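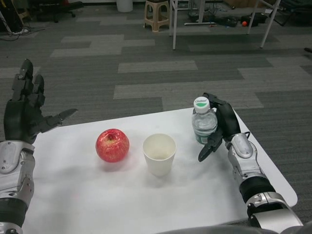

An apple, a paper cup and a bottle of water on a white tabletop.

Home Kitchen Cleaning Laundry Storage Garden
Search tips Go

Getting marks off a white table

White tops show everything, and most of what they show will come off with warm water and a drop of washing-up liquid. Start there every time. Wipe with a soft cloth, rinse the cloth, wipe again, then dry with a tea towel. Skipping the drying is what leaves the dull streaks people put down to a worn surface.

Tea and coffee rings. Mix bicarbonate of soda with enough water to make a thick paste, spread it over the ring and leave it for 10 minutes. Wipe off with a damp cloth and don't scrub. If a shadow remains, do it once more the next day. Bicarbonate is mildly abrasive, so on a high-gloss top try it underneath first.

Ballpoint and felt tip. Surgical spirit on a cotton bud, working from the outside of the mark inwards. Change the bud as soon as it picks up colour. Keep spirit off varnished or painted wood.

Turmeric and curry. Wash as above, then move the table near a sunny window if you can shift it. The yellow fades a good deal in daylight. Randa Rawashdeh wrote in to say hers took 4 days in August.

Sticky labels. Cooking oil, left to soak in, then a plastic scraper - an old bank card does the job. Wash the oil off afterwards.

Fruit juice. Get to it quickly with cold water. Dried juice needs a wet cloth laid over it until it softens.

Never use scouring powder or the green side of a sponge. Fine scratches hold dirt, and the top will look grey however often you clean it.

Tip sent in by Najwa Aoun: cut felt pads to fit under plant pots and lamps, and swap them when they go flat.

Last updated 07/09/2026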